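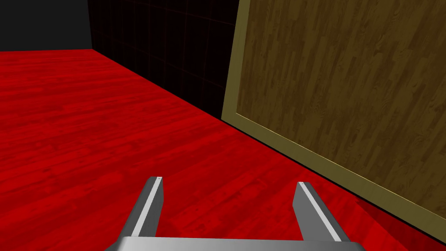
Week 6 - Static analysis and code inspections

Rongrong Wan, lab section with Lejla Mladenović

Recap from last time
Compiler tells you the code is legal. Doesn't tell you it makes sense. Unused variables, null checks in the wrong order, a branch that can never run - all compile fine.

How an inspection works
- source gets parsed into a syntax tree
- rules walk the tree and look for patterns
- some rules need types too (slower, needs the whole project loaded)
- data flow rules: follow a value from where it's set to where its used

Severity levels
Error, warning, suggestion, hint. Teams argue about these forever. Start low, raise a rule once the code is clean for it.

Case: Hirkus
Old billing code base. First full run gave 2,816 findings. 321 of those were possible null dereference. Team turned off naming rules for the first month, fixed the null ones by hand, then used batch cleanup for unused imports. Second run: 233 left, mostly in generated files. Should have excluded those from the start!

False positives
Analyzer can't see everything. Reflection, dependency injection, anything loaded by name at run time. Method looks dead, isn't. Do NOT bulk delete "unused" public methods. Suppress with a comment and write why. A suppression with no reason counts against you in the lab.

Baselines
Save the current findings to a file, only report new ones. Good for legacy code. Bad if teh baseline never shrinks.

Lab 6
Get the Fekete project from the course share. Run the default rule set, export the report. Pick almost 40 findings of mixed severity, sort into real / false / don't care. One line each. Then write one custom rule of your own - template is in the Flokulwood folder.

Due Saturday, 6 pm. Submit the report and the rule, not the whole solution folder please.

Next week: refactorings that are safe and ones that only look safe. Read the Nasik chapter on rename and extract method.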